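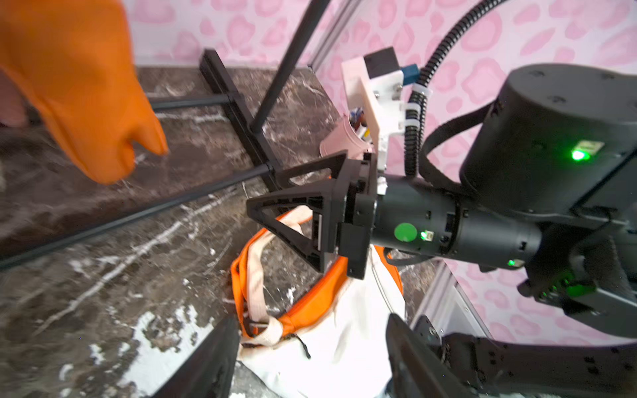 NOTA DE PRENSA

El taller compartido Stivanine enseña sus dos brazos robóticos y pide que no se espere demasiado de ellos

Vigo, 2022-11-28. El taller compartido Stivanine ha terminado el montaje de Esow, un puesto con dos brazos robóticos dedicado a una tarea doméstica muy concreta: manejar bolsos en torno a un perchero de sobremesa. Quien haya leído que los robots caseros están a la vuelta de la esquina puede seguir doblando su ropa con tranquilidad.

El puesto se levanta sobre perfiles de aluminio, con las paredes forradas de un papel de leopardo rosa que eligió Raíssa Magalhães y que todavía se discute en las reuniones. Los soportes de las cámaras de muñeca se imprimieron en el propio taller. El material que se compró aparte de los brazos costó casi 700 euros, una cifra que no incluye las horas de nadie y que, por tanto, conviene leer con cautela.

«Hemos visto muchos vídeos de robots que ordenan una casa entera y muy pocos que enseñen la toma anterior», señala Ivone Damasceno, responsable del montaje mecánico. «Preferimos publicar nuestros fallos, aunque queden peor en pantalla».

En la última tanda, el sistema completó 54 de 100 intentos de colgar un bolso. El taller considera el dato modesto y advierte de que se obtuvo siempre con la misma luz y con los mismos bolsos, elegidos por los socios.

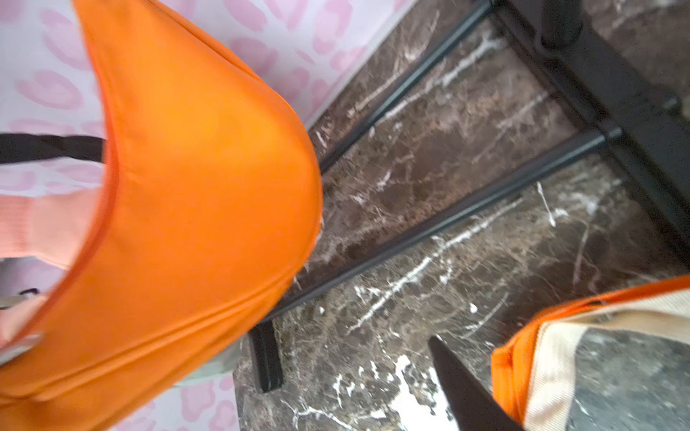
La tela es la parte difícil. Una correa cambia de forma cada vez que se toca, y un bolso blando de media luna apenas ofrece un borde claro del que tirar. Freya Wainwright, encargada del software, duda de que más cámaras lo arreglen por sí solas y achaca buena parte de los errores a la calibración – floja desde el primer día, según reconoce.

Tampoco ayuda la superficie de trabajo. El dibujo de mármol oscuro con vetas claras confundió a la primera versión del programa de detección, que tomaba algunas vetas por correas. Se corrigió en parte. Los rotuladores y los rollos que comparten la mesa se dejan dentro del puesto a propósito, ya que una mesa despejada daría mejores números y diría menos.

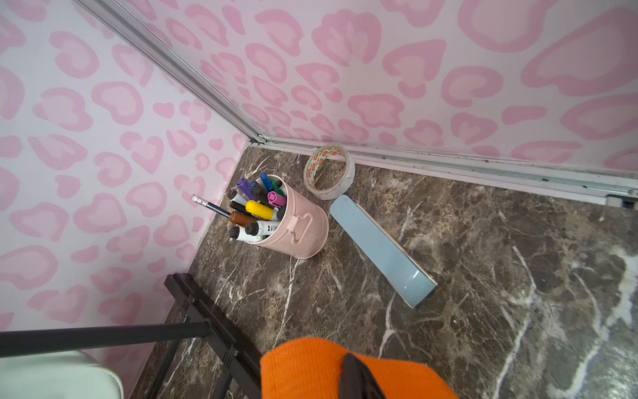
Lo que queda por demostrar

Stivanine no anuncia ningún producto, ni fecha de venta, ni ronda de financiación. Las próximas pruebas, previstas para febrero, incluirán bolsos traídos por personas ajenas al proyecto y ganchos colocados en otro orden. 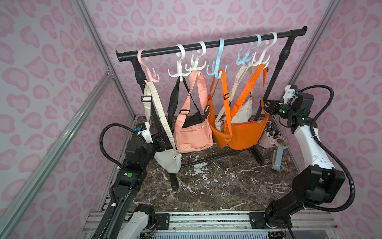 Se mantendrá el perchero negro, con sus ganchos de plástico de varias puntas, para poder comparar los resultados con los actuales. Si el porcentaje se hunde, se publicará igual. Los planos de los soportes y la lista de materiales pueden consultarse en el taller – en papel, por ahora.

Contacto: Jucélia Cavalcanti, comunicación de Stivanine. Se atienden visitas de prensa con cita previa. No se garantiza que los brazos funcionen ese día.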